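Winter Light at the Long Table

Saturday, 8 January 2022

If you stopped by last November you'll remember how gray it was in here, with the lamps on by lunchtime and everybody squinting. So you can imagine how happy I was to walk in this morning and find the sun pouring over the table! This page of the Skisomholm gallery is all about that light, the blinds it comes through, and the few plain things we keep out for it to play with. I love this room best in January, when the sun sits low and gets into every corner.
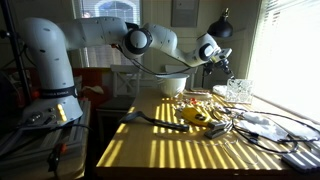
Stripes across the wooden table, with the white bowl and the cut-crystal-style glass at the back.

The bowl is my favorite thing to put out on a bright day. It has a nice wide rim and a good round belly, and the inside holds on to its shadow even with all that yellow light nearby. I paid 3 dollars for it at a church sale and have never once regretted it. The glass container came from Roland Sugden, who was clearing out his mother's china cabinet and had 60 pieces to find homes for (I could have taken the lot, but I was good and took one). Textured glass like that loves a sunny window, and it catches a little sparkle from wherever you stand.
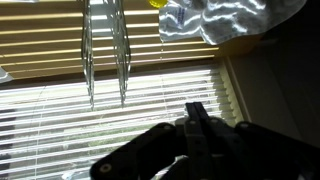
Blinds were the thing we argued over most when we were fixing up the room. One camp wanted long curtains, and I wanted slats, because I grew up in a house with slats and could tell the time by them. Slats won, and I'm still delighted. The upper ones go a warm tan and beige with the sun on them, while the lower ones wash out nearly white, and there's a bit of green from outdoors showing in the gaps - a real treat in January. The cord is just a faint pale line when it's this bright.

If you want to try something like it at home, start with a bare wooden tabletop and one piece of patterned glass, then play with the tilt of your blinds until the stripes land where you like them. Wide gaps give you big bold bands, and nearly closed gives you thin ones. Send me what you get. I'd love to see your tables!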